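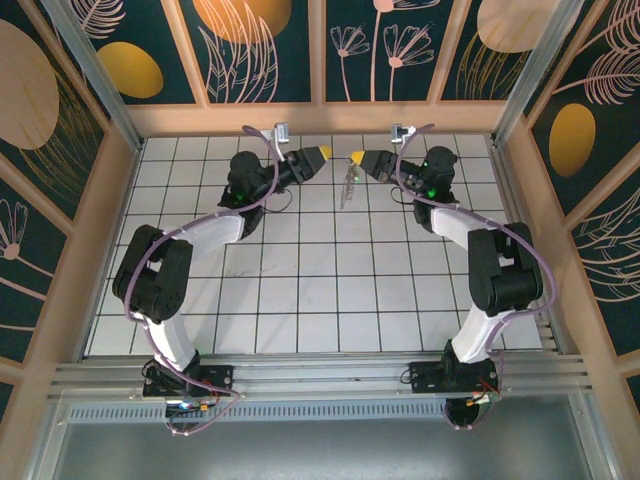 Two arms, mounted on one rail.

Brenda Yeoman ran the evening desk at the Hamville public library for 20 years before she retired in June. She still goes in most mornings to read the paper.

"People think the evenings were quiet," she says. "They were the busy part. Everybody came after work."

She started under Maureen Goodall, who taught her to mend torn pages with rice paste. Yeoman kept doing it that way after the library bought tape. "Tape goes yellow. Paste holds."

The branch now closes at 7, and Yeoman would like the late hours back. She has written to the town three times.

"They answered once," she says. "It was a polite letter. It said they would look at it in the next budget."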